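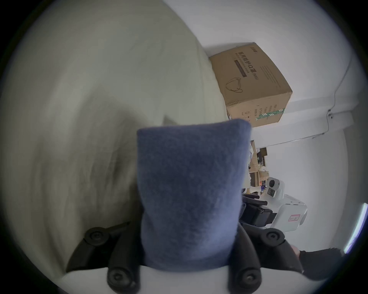 Fouad Fahmy wrote:
I'm going to be the grump again, Lucienne, and I hope you'll forgive me. You say the new policy from the Ilham set picks up crumpled cloth better than the old one did, and I believe you saw that. But you changed the demonstrations and the camera crop in the same week. How do you know which of the two did it?

Lucienne Aubert wrote:
Forgiven before you finished typing! It's a fair question and I was hoping to get away without it until the write-up was done. The short version is that I don't know for certain. The longer version (get yourself a coffee) is that I retrained the old demonstrations with the new crop over the weekend, and that model got 22 good grasps out of 50, where the new demonstrations with the same crop got 41. So the crop may be helping a bit, but I'd be very surprised if it were the whole story.

What changed in the demonstrations is mostly where the fingers go. We used to pinch wherever the cloth stood up highest, which feels natural when you're holding the gripper yourself, and then the policy learned to chase peaks. Now everybody goes for an edge or a hem if there's one showing, and only takes a fold in the middle when there isn't.

Gelarari wrote:
Would you mind posting the recording routine as you do it now? We have the same kind of hand-held gripper with the same wide view, and our cloth results at Virkthorpe are frankly a bit sad. Rigid things are fine, cups are fine, and then somebody puts down a towel and it all goes to pieces.

Lucienne Aubert wrote:
Happy to, and please do poke holes in it. This is what we've settled on since July:

1. Drop the cloth on the bed from chest height and leave it however it lands. No tidying, no pulling out a corner to be kind to the policy. We were all doing that without noticing, me worst of all.

2. Leave the background alone for the whole batch. Our cardboard mask box stays in the view, and so does the clutter past the side of the bed. I did try a plain background once and the policy got very good at plain backgrounds -- which is no use to anybody who owns furniture.

3. Bring the gripper over with the fingers spread and hold still for two seconds before going down. Blue cloth on a pale sheet is about as easy as it gets for contrast, so start new people on that and move them to white on white later.
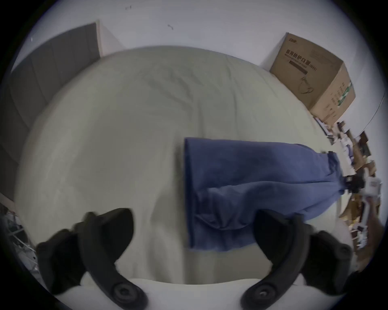

4. Go down slowly, close on the edge, and lift straight up before you carry it anywhere. If the cloth slips, keep the recording and mark it as a miss.

5. Swap the person holding the gripper every so often. Wrists are more different than you'd think, and a policy trained on one wrist seems to pick up all its habits.

The current set is 121 demonstrations done that way.

Huaranga wrote:
I'd argue with step 4. We kept our misses in for months and all we got was a policy that missed with great confidence. Unless you're weighting them or using them for a separate success classifier, I would leave them out of plain imitation training altogether.

Lucienne Aubert wrote:
Oh, you're right, and I wrote that badly, sorry. The misses get recorded and marked but they don't go into the policy training. They go to the little classifier that decides whether to try again. The 121 are good ones only.

Huaranga wrote:
Then we agree, and I withdraw the grumbling.

Fouad Fahmy wrote:
I don't withdraw mine, though I'll soften it. One retrained model with one seed is thin. Could you run the old demonstrations with a couple more seeds, and have somebody else drop the cloth who doesn't know which model is loaded? You're a lovely person and I think you drop it nicely for the one you like.

Lucienne Aubert wrote:
Ha, I probably do! All right, blind drops and more seeds. The robot is free on Fri 9 October, so I'll run them then and put the numbers in this thread, whichever way they come out.

Gelarari wrote:
Thank you both, I'm printing the list for our lab door. We'll start with steps 1 and 3, as I'm fairly sure we've been arranging our towels.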